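Thread by Touran Fallahi
Last updated: Thu 9 July

1/11
Good morning all. A few of you asked after my last thread what our house rules for hand-held gripper work look like these days, so I've got a large mug of tea and I'm going to go through them properly. Bear with me, I do go on a bit.

2/11
Some background for newcomers. I look after collection practice at Gurkex. People carry a gripper by hand through ordinary rooms, doing ordinary jobs, and the recordings go towards teaching robot arms to do the same. The rules fit on one side of paper. They used to run to 11 pages and I don't think a single soul got to page three!

3/11
Rule one is to walk the room before you pick anything up. Doors, cables, wet patches, who else is about. Rostam Kazemi wrote this one and he is quite fierce about it – you do the walk with your hands free, and you do it again after lunch even if you think nothing has moved.

4/11
Rule two, check the finger pads. Wipe them, look at the texture, press them together and let go. If one is worn smooth, swap it and write the swap in the log. We had a whole batch of 195 recordings last October where the grip got slowly worse, and it took me days to find out which afternoon it started.

5/11
Rule three is about bathroom fittings, and it's the one I get the most messages about. Lids, seats, paper holders. Approach slowly, keep the gripper level, and never lean your weight on a raised lid. Pads that have been used around toilets are cleaned before they go anywhere near a kitchen job, however clean the toilet is.
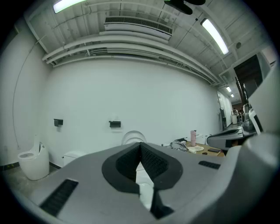
6/11
Rule four: personal things stay out of the task. Phones, cups, bags. If something is sitting on a nearby table and isn't on the task sheet, leave it be. Please don't tidy it away either, lovely as that instinct is, as we want rooms the way people really keep them.

7/11
Rule five, people in the distance still count as people. Someone standing at the far end of a corridor should be told there's a recording going on, same as someone at your elbow. Put the door notice up first and have a friendly word. If anyone would prefer not to be in it, wait until they've gone past. Waiting costs very little.

8/11
Rule six, eight minutes and then rest your wrist. I know you feel fine. I felt fine too, and then I couldn't open a jar for a fortnight. Swap hands or swap with a colleague, and have a sit down.

9/11
Rule seven is labelling on the day. Write down the room, the task, which pads you had on and anything odd. "Dropped it twice" is a perfectly good note. Failed attempts stay in, clearly marked – I'd far sooner have an honest miss than a folder of suspiciously perfect ones.

10/11
Somebody at Flaltel asked whether all this slows us down. A bit, yes. We've got 2,495 recordings through on the short rules so far, and I spend far less of my week ringing people up to ask what on earth happened in the third clip.

11/11
If you borrow any of these, do tell me which ones annoyed your team. Rostam and I are still arguing over whether the pad check belongs before the room walk, and I'd love a few more opinions. Right, tea's gone cold, off to make another.

More from this author
Writing a task sheet people will read
Pad wear: what I log and when
Notes from the Floltumden meet-up

Contact | © Touran Fallahi | Back to top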